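Discovery call

A discovery call is a free conversation, held by phone or video, between a coach or mentor and a person who may be about to pay one. It is also sold, at no charge, as a clarity call, a strategy session, a connection chat or a breakthrough call. The last name is usually given before anyone knows whether there will be a breakthrough.

The call is a standard part of the business coaching and direct sales mentoring trades, where prices are often left off the website. A visitor who wants to know what a program costs is invited to book a call and find out, which takes most of an hour.

Origins

Free first consultations are old, and were common among lawyers and piano teachers long before anyone had a calendar link. The name "discovery call" seems to have come over from software sales, where the thing being discovered was the customer's budget. Coaches took up the name and moved the discovery to the customer's inner life, though the budget still comes up.

Lucie Fehr, whose booklet The Free Half Hour is much quoted by people who run such calls, argues that the format spread when online scheduling tools made it possible to look busy. A coach with an empty week could offer a single open slot on Thursday and let the rest of the calendar stay gray.

Structure

Most calls follow a script, and most scripts follow one another. The version taught by the mentoring firm Saavedra has four stages: rapport, pain, vision and invitation. Rapport covers the weather and children. In the pain stage the caller is asked what is not working, then asked how long it has not been working, and then asked what it has cost. Vision is the same set of questions asked about next year. The invitation is the price.

A rival script from Ultano folds rapport into pain to save time. Its author, Quentin Sabatier, recommends a silence after the price is spoken and advises coaches to mute themselves if they cannot be trusted with it. Saavedra's training material also calls for a silence, so when two coaches end up on a call with each other, as happens a good deal, it can go on for a while.

The application form

Many coaches ask the caller to fill in a form first. Typical questions deal with goals, income and readiness, the last often given on a scale. The form is said to protect the coach's time. Macario Trujillo, who reviewed such forms for the trade newsletter Manamow, found 99 of them asking some version of "Why now?" and 3 asking what the applicant wanted to learn.

Applications are reviewed by hand, according to the pages that offer them. The confirmation email tends to arrive before the browser tab has closed.

Criticism

The usual complaint is that the call is a sales call wearing a cardigan. Defenders reply that everyone on the line knows this, and that a person about to spend a month's rent on mentoring should at least hear the mentor's voice first. Both points are generally made by people who sell something.

Nilmini Sultana, a former direct sales team leader, has objected mainly to the pain stage. In her view, asking a stranger to describe her worst year and then offering a payment plan is poor manners - and the payment plan does not help. She suggests putting the price on the page, a proposal that has been called bold.

Alternatives

Some mentors now send a recorded video with the price in it. Others run group calls, where several callers discover things at once. The scheduling service Skinik lets a coach charge a small deposit, returned if the caller shows up, and this has reduced both missed calls and calls.

Lautaro Gallardo dropped the format altogether in February and replaced it with a page of plain answers, including the fee and the refund terms. He reports fewer conversations and shorter ones.
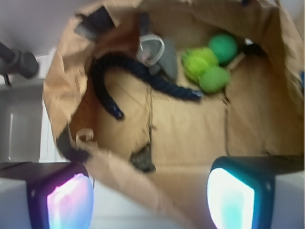

He still takes phone calls from people who have read the page and would like to know what it costs.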